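Chapter 2
Threads That Cross: How Plain Weave Works

When I was nine my grandmother handed me a darning needle, a wooden mushroom and one of my grandfather's socks, and told me to fill in the hole. I went over and under, over and under, all the way across, then turned around and came back doing exactly the same thing. Of course it all pulled straight out again. She laughed, unpicked what was left and said, "Other way on the way back, love." I have taught weaving for most of my adult life now, and I still think that sentence covers half of what I know.

So this chapter starts with over and under. If you worked through Chapter 1 you already have a small frame loom and a ball of cotton, and you've spent some time (probably more than you wanted to) getting your tension even. Keep that loom close by. You'll want it by the time we get to the exercises.

First, a couple of words you can't do without. The warp is the set of threads stretched on the loom before you begin. The weft is the thread you carry from side to side. My old teacher, Carys Edwards, had a shed in Ikthorpe with four looms in it and one very small heater, and she made us say "weft goes right to left" out loud until we stopped mixing them up. It goes left to right as well, obviously, but it doesn't rhyme that way!

In plain weave, each weft thread passes over one warp thread and under the next, and the row after that does the opposite. It's the simplest structure there is, and also one of the toughest, size for size, since every thread is locked down at every crossing. Bedsheets are often plain weave. So are a lot of shirts, flour sacks, bandages and painters' canvases. Go and look in your kitchen drawers before you read any further — I'll wait.

What you probably noticed is that plain weave doesn't have to look plain. The easiest way to liven it up is to change color as you go. Swap the weft color for a few rows and you get a stripe running across the width of the cloth. Put the colors in the warp and the stripes run along the length. Do both and you've got a check, or a plaid if you're feeling ambitious, and we'll get to those in the next chapter.

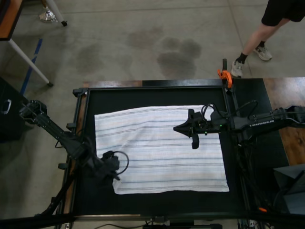

Fig. 2.2 White towel with fine stripes in gray, pale blue and faint peach running across its width.

Thin stripes are harder than they look, by the way. A wide band forgives you. If you're one row short in a two-inch block of blue, your best friend won't spot it. But a stripe made of just a few threads shows every wobble, every snag and every place where you beat the weft down harder because the phone rang. I wove my first striped hand towel on a secondhand Stondeo floor loom with a sticky treadle, and the stripes came out like a row of eyebrows. Iolo Wynne, who had the loom next to mine, asked very kindly if they were meant to be waves.

The fix is dull but it works. Count your rows out loud, and check the width of your cloth against a ruler every few stripes. If the edges are creeping inward, you're pulling the weft too tight. Lay it in at a slant, or in a little arc, before you beat it down, so there's enough thread to travel over and under all those warps without dragging the sides in.

There's also the question of what to do with the old color while you're using the new one. You can cut it and tuck the tail in, or carry it up the side until you need it again. I carry it if the gap is short and cut it if the gap is long. Carys always cut. We argued over this for years, usually over soup, and neither of us budged.

Before you start on Section 2.1, wind two small bobbins in colors you can easily tell apart, and warp your frame with plain white cotton. Don't use anything fuzzy yet.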